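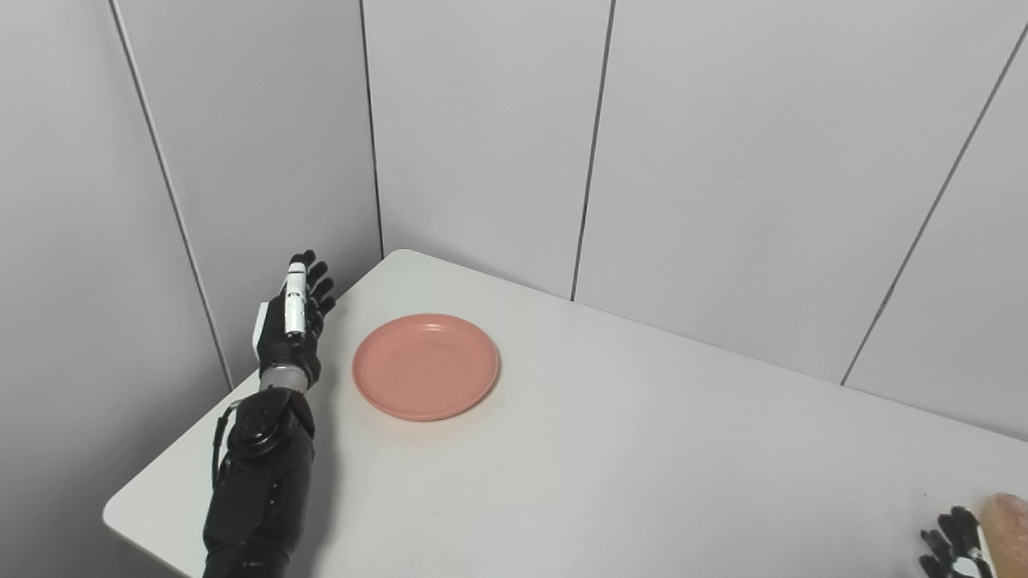
Tane Donnelly me soutient que j'avais droit à la moitié du lot et que j'aurais dû faire appeler le directeur du tournoi tout de suite, avant de me lever de ma chaise. Moi je n'en sais rien, et depuis mercredi ça me travaille, donc je pose la question à ceux qui connaissent le règlement mieux que moi.

## Deux éliminés en même temps à la bulle, qui est payé ?

Bonjour à tous,

Je joue surtout en cash game entre copains et de temps en temps je me fais un tournoi live (pas souvent, le budget ne suit pas !). En mars je me suis donc inscrit à l'étape Drummond qui se jouait au Skevgate. Belle affluence pour une salle de cette taille, 203 inscrits, et 20 places payées. Le premier lot était à 300 euros, je parle du plus petit, celui de la vingtième place.

Je passe le début, j'ai joué comme une huître tout l'après-midi, et je me retrouve quand même à 21 joueurs restants avec un tapis ridicule. Le directeur annonce le main par main. Là-dessus je touche une paire de neuf au bouton, tout le monde passe, j'envoie la boîte, la grosse blinde me paie avec as-dame et la dame tombe à la rivière. Bon. Ça arrive.

Sauf que pendant ce temps-là, à l'autre table du fond, un joueur perdait aussi tout son tapis. Sur la même « main » donc, puisqu'on était en main par main. J'ai vu qu'il se levait à peu près en même temps que moi, peut-être un peu après. Mon croupier a rendu mon élimination en premier, le logiciel (ils tournent sur Cloler) m'a sorti vingt et unième, et l'autre est sorti vingtième et a encaissé. J'ai serré les mains et je suis rentré chez moi, un peu dégoûté mais sans discuter.

C'est en racontant ça à Tane au téléphone que j'ai commencé à douter. Lui est catégorique. Un autre pote me dit que non, que c'est celui qui avait le plus gros tapis au début du coup qui prend la place, point. Et sur le forum Wemex j'ai trouvé quelqu'un qui écrit que c'est le premier éliminé au chrono qui finit derrière. Trois personnes, trois versions, merci bien.

Donc mes questions :

- à deux tables différentes, pendant le main par main, on regarde l'heure, les tapis, ou on partage ?
- est-ce que ça change quelque chose si on est à la même table ?
- est-ce que je peux encore réclamer maintenant, ou c'est mort ?

Précision au cas où ça compte : je suis à peu près sûr que l'autre joueur avait plus de jetons que moi avant le coup, mais je ne peux pas le jurer.

Merci d'avance !

---

### Réponse 1

C'est le plus gros tapis au départ de la main qui est classé devant. Ça a toujours été comme ça dans toutes les salles où j'ai joué. Donc si l'autre avait plus que toi, il n'y a rien à voir. Et puis une paire de neuf tapis à la bulle avec un stack pareil tu n'avais pas vraiment le choix, désolé pour toi.

---

### Réponse 2 (acceptée par l'auteur de la question)

Salut,

Je m'occupe des tables dans une petite association et j'ai eu le cas chez nous, alors je te donne ce que j'applique. Attention, chaque organisateur a son règlement et c'est celui du Skevgate (ou du circuit Drummond, selon qui chapeaute) qui tranche au bout du compte. Je ne l'ai pas sous les yeux.

**À la même table.** Deux joueurs éliminés sur le même coup : on compare les tapis au début de la main. Celui qui en avait le plus finit devant et, si ça tombe pile sur la bulle, il prend le dernier lot à lui tout seul. La réponse au-dessus est juste pour ce cas-là. S'ils avaient exactement la même chose (c'est rarissime, je ne l'ai jamais vu) on les met à égalité.

**À deux tables différentes, en main par main.** Là on ne compare plus les tapis. Toutes les mains jouées pendant un tour de main par main sont considérées comme simultanées, c'est même pour ça qu'on fait attendre les tables qui ont fini. Les deux joueurs sont ex æquo et ils se partagent ce qui reste à payer pour les places concernées. Chez toi il y avait la vingtième, payée, et la vingt et unième, pas payée : on additionne (ça va vite) et on coupe en deux. Ton ami Tane a donc raison sur le principe.

**À deux tables différentes, hors main par main.** C'est l'ordre réel des éliminations qui compte. À mon avis la personne de Wemex parlait de cette situation, ou alors elle a mélangé les deux, beaucoup de monde les mélange.
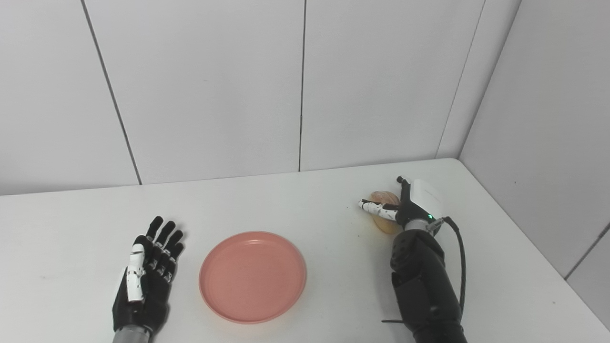

Pour l'histoire du croupier qui a annoncé ta sortie en premier, ça ne devrait rien changer. Pendant le main par main, l'annonce sert juste à prévenir le floor. Je soupçonne plutôt que quelqu'un a saisi les deux éliminations l'une après l'autre dans Cloler sans les déclarer à égalité. Je ne connais pas bien ce logiciel, mais sur celui qu'on utilise il faut y penser à la main, sinon il attribue bêtement les places dans l'ordre de saisie. Un samedi soir avec tout le monde debout qui applaudit la fin de la bulle, je comprends qu'on passe à côté.

Une chose à vérifier quand même : est-ce que le directeur avait bien lancé le main par main *avant* la distribution de ton coup ? S'il l'a annoncé alors que ta main était déjà en cours à ta table, ça se discute. Souvent on dit « à la fin de ce coup, on passe en main par main » et les joueurs entendent seulement la fin de la phrase.

Pour la réclamation, écris-leur. Poliment, avec ton nom, le numéro de ta table si tu l'as gardé, le niveau de blindes, et demande simplement comment les deux places ont été attribuées. Ne commence pas par exiger de l'argent, l'autre joueur a été payé et la salle ne va pas lui courir après. Certains organisateurs font un geste (une entrée sur une prochaine étape, par exemple), d'autres te répondront que les résultats sont définitifs une fois les gains versés. J'ai vu les deux.

Et la prochaine fois, reste assis et demande le floor ! Ça prend une minute et personne ne t'en voudra.

> **Commentaire de l'auteur de la question :** Merci beaucoup, c'est très clair. L'annonce avait été faite avant, oui, on avait même déjà joué deux mains comme ça et attendu l'autre table à chaque fois. J'ai écrit au Skevgate ce matin. Tane est insupportable depuis que je lui ai lu ta réponse.

> **Commentaire :** Petite correction, il y a aussi des règlements où on partage seulement si la salle ne peut pas établir l'ordre. C'est vieux, mais ça traîne encore dans certains clubs. Demande à voir le texte.

---

### Réponse 3

Même mésaventure il y a quelques années, sauf que dans mon cas j'étais celui qui avait été payé plein pot et on est venu me voir à la caisse pour m'expliquer que finalement je partageais. J'ai râlé cinq minutes et puis voilà. Je ne sais pas si c'était dans les règles, je n'ai jamais vérifié.

Sinon, si tu joues encore sur ce circuit, prends en photo la feuille de règlement affichée à l'entrée avant de t'asseoir. Au Skevgate elle était à côté du vestiaire la dernière fois que j'y suis allé, ils l'ont peut-être déplacée depuis.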